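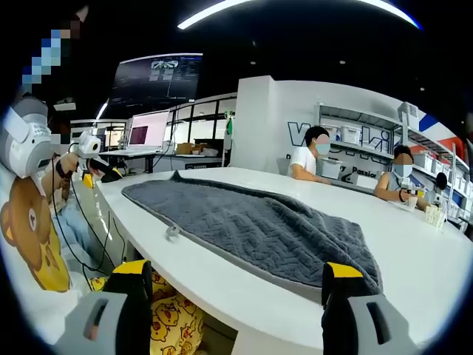 7.4 The gripper does not open again after it holds soft cloth

This fault was reported with blankets, towels and other thick plush material. The fingers close on the cloth in the normal way, but when you release the trigger one finger stays closed or comes back late. In most cases a fold of cloth has entered between the finger and its housing. In some cases the cable is pulled tight and the controller stops the motor to protect it.

The status light on the Tasomari controller blinks orange and the log shows "grip timeout". The timeout comes after 2 seconds and you can not change it.

CAUTION: Do not pull the cloth out while the power is on. The finger can close suddenly with a force up to 70 N. Keep your own fingers, bracelets and straps away from the jaws.

To free the cloth:

1. Release the trigger and put the handheld gripper down on the table. Do not let it hang from its cable.

2. Tell the other persons at the table that you stop. If two grippers are working on the same blanket, both operators must stop.

3. Switch off the controller and wait until the status light is dark.

4. Push the two fingers apart slowly by hand. You will feel some resistance from the gear, this is normal. If the finger does not move at all, go to section 7.6.

5. Lift the cloth out in the direction of the finger tip. Do not cut the cloth near the black inner face of the finger. The face is soft and a scratch will make the grip weaker.

6. Look at the inner face and at the gap behind it. Remove fibers with a dry brush.

7. Check the cable where it goes down beside the table. It must have at least 400 mm of free length when your arm is fully stretched.

8. Switch on the controller. Open and close the gripper with nothing in it, then continue.

Note: The recording that was running when the fault happened is kept, but it is marked as incomplete. Delete it or repeat it with a new number.

Note: For plush cloth, set the closing limit to 80 percent in the Fleveck menu. Take the cloth at the border and not in the middle, where it folds more easily.

If the same fault comes back on the same day, do not continue with this gripper. Write the serial number and the kind of cloth on the fault sheet and send both to the Brivberg service desk. Replacement fingers are delivered in pairs. Always change both.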